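Home | Projects | Reports | Gallery | Contact

How Quiet Is Our Library? A Term of Listening at Stoltico

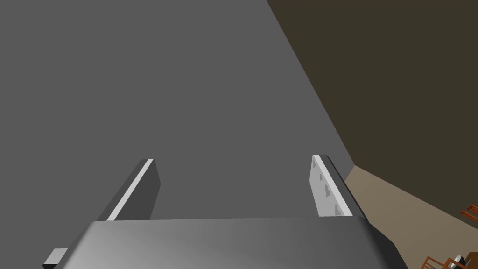
Fig. 1. Rendered view of a gripper with two fingers, set wide apart.

Our group wanted to know which parts of the Stoltico library are good for reading, and we had such fun finding out! We took sound readings at 7 spots, from the front desk to the little room behind the maps, and ended the term with 1316 of them (we had hoped for 2000, but January was short).

The biggest surprise was the stairs — they carry every footstep right up to the top floor. The map room was lovely and calm, even at lunch on a Friday when the café queue is at its loudest. We put all the readings into Gista and drew one chart for each spot.

Next term we would love to try felt pads under the chairs and measure again. The charts are pinned up beside the Mirzaei reading room.

Filed under: Student Projects, Sound & Buildings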